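Tredmont Student Projects
Home | Projects | By Subject | For Teachers | Search

The Clay Under Wondcombe: What an Old Brickyard Left Behind

When our class was told to choose a local history project, most people picked the railroad or the mill. I picked bricks! I know how that sounds. But once you start looking at bricks in this town you can't stop, and I have now been late to dinner more than once because I was reading a wall. This report is about the Rutov brickyard, which used to stand at the low end of Wondcombe, and about what you can still learn from the bricks it made.
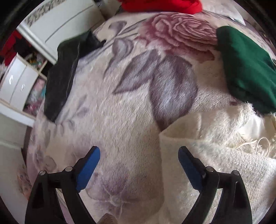 By Araceli Collado
Local History Project, Group 2 — with Lorcan Cronin and Covadonga Zabala
Handed in 10/29/18

Where the idea came from

My street has a long garden wall that belongs to the Escobar family. It's a patchy sort of wall, dark red in some places and nearly orange in others, and near the gate there is one brick laid the wrong way around so that you can read the word RUTOV stamped into it. I walked past it for years thinking it was somebody's name. It was! Rutov was the man who opened the yard, and his name went into the hollow on the top of each brick, where the mortar would normally hide it.

Lorcan wanted to do a project with maps, and Covadonga wanted to do one where she could talk to people, so the brickyard suited all three of us. Lorcan did the maps, Covadonga did the interviews, and I did the walls and the writing up.

What we wanted to find out

We started with a long list of questions and Mr. Ibarra made us cut it down (he was right, we would still be working). We kept these:

Where exactly was the yard, and where did the clay come from?
How were the bricks made?
Which buildings in Wondcombe are made from Rutov bricks?
Why did the yard close?

Finding the yard

Lorcan laid a modern street map over an old property map at the library, using tracing paper and a lot of patience. The yard is easy to find once you know what to look for. Clay Lane is the obvious clue, but the better one is the pond behind the soccer field. It has straight sides. Ponds don't usually have straight sides, and on the old map the same shape is labeled "pit." So the place where everybody feeds the ducks is the hole that half the town came out of, which I think is wonderful.

The kiln stood on the higher ground to the east. There is a parking lot on it now. We walked along the edge of the lot and found plenty of broken brick in the bank, including some lumps that had melted together and gone shiny and nearly black. Bonifacio Escobar told us these are called clinkers and come from the bricks that sat too close to the fire. People used them for garden edging, and once we knew the word we saw them all over town.

How the bricks were made

The clay was dug in the fall and left in heaps over the winter. Frost broke it up, which saved a lot of work with shovels. In March the men began mixing it with water and sand, first by foot and later with a mill turned by a horse. A molder then threw a lump of clay into a wooden mold, cut off the extra with a wire, and tipped the soft brick out to dry. Drying took weeks and it was the part that worried everyone, as a heavy rain could ruin a whole row.

We tried this ourselves. Lorcan's uncle made us a mold out of scrap lumber and we dug clay from the bank with permission from the town. Our first bricks were terrible. They stuck in the mold and came out shaped like loaves. Covadonga found out that molders used to dust the inside with sand, and after that they slid out much better, though the corners were still soft and sad. We dried them on a shelf in my garage. Several cracked right across the middle. We think there wasn't enough sand in the mix, and the ones we made later with more sand dried with only small cracks.

We didn't fire them. The art room kiln at school is small and Ms. Tierney was worried about stones in the clay popping, so ours are still raw. You can scratch them with a fingernail.

According to a notice we found in the library folder, a good molder at the Rutov yard was expected to turn out 800 bricks in a day. We made nine in an afternoon and were very tired.

Reading the walls

This was my part and my favorite. It's hard to see a stamp in a finished wall, so I had to learn other signs. Rutov bricks are a bit longer than modern ones. They have tiny white specks in them, from lime in the clay, and sometimes there is a crater where a speck has swelled and pushed a flake off the face. The color changes depending on where the brick sat in the kiln. Once I had those signs in my head I walked every street inside the old town line with a notebook, and I marked a building only if I could find the specks, the right length and at least some mix of color.

I ended up with 38 buildings. Most are houses close to the pond, which makes sense when you think about moving bricks by cart. The surprise was the old schoolhouse on Tredmont Road, all the way across town and uphill. Lorcan worked out from the maps that the road up to it was built first, and the school a few years after, so the carts would have had a decent surface to roll on.

I also learned to tell a header from a stretcher. A stretcher is a brick laid so you see the long side and a header is one laid so you see the end. Older walls here often have a row of headers after several rows of stretchers. The headers reach back and tie the front of the wall to the layer behind it. Newer houses usually have stretchers all the way up, because the brick is only a skin over a frame.

Talking to Benito and Bonifacio Escobar 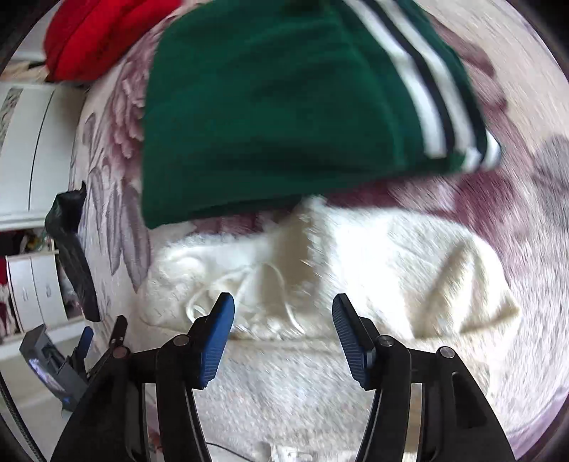 Covadonga did two interviews with the Escobar brothers, whose grandfather worked at the yard as a boy. He was an "off-bearer," which meant he carried the wet bricks from the molding table to the drying ground. Benito remembers being told that you had to run, because the molder didn't wait, and that you went barefoot so you wouldn't track grit onto the clean ground.

Bonifacio told us about the wall near my house. Their grandfather built it from seconds, the bricks that came out chipped or badly colored, which workers could take home at the end of a firing. He carried them back a few at a time. The brick by the gate was turned on purpose so the name would show. I asked if he'd been proud of the place and Benito laughed and said he mostly wanted people to know he hadn't stolen them!

They lent us a pay book to copy from. It is mostly names and amounts, but somebody wrote the weather in the margin nearly every day. "Rain, lost the low row." "Wind, good drying." I could have read it all night. One page lists a single kiln load of more than 4000 bricks sent out for the schoolhouse, which backs up what I had found by walking.

Why the yard closed

We expected to find that the clay ran out. Lorcan's maps say otherwise — the pit stopped well short of the edge of the property and there is still clay in the bank, as our shoes can tell you. The brothers think it was the railroad. Once trains could bring in machine-made bricks that were all one size and one color, builders didn't want mixed ones. The pay book fits with this. The list of names gets shorter from one spring to the next, and in the last pages it's only the Rutov family and two others.

We can't be certain. The book ends without any note about closing, and the newspaper for those years is missing from the library. If anyone reading this has old papers in the attic, please look!

What went wrong and what we'd do next time

I should have taken the ruler on my first walk. I guessed at brick lengths and had to go back to four streets. We also should have written down how much sand went into each batch of clay, as we only started doing that halfway through and can't say for sure which mix was best.

If we had another term I would like to fire one of our bricks in a real wood kiln and see if the white specks show up. Lorcan wants to find out how deep the pond is. Covadonga would like to trace the other names in the pay book, and she has already found one family still living on Clay Lane.

Thanks

Thank you to Benito and Bonifacio Escobar for the pay book and the lemonade, to Mr. Ibarra for cutting our list, and to the library desk for letting us spread out over both big tables. Our surviving bricks are in the case outside the history room. Please don't scratch them.

More student projects
The Mill Race and Who Dug It
Street Names of Wondcombe
A Year of Rain Readings
Gravestones and the Stone They Came From

Contact the history room | Copyright Tredmont Student Projects | Back to top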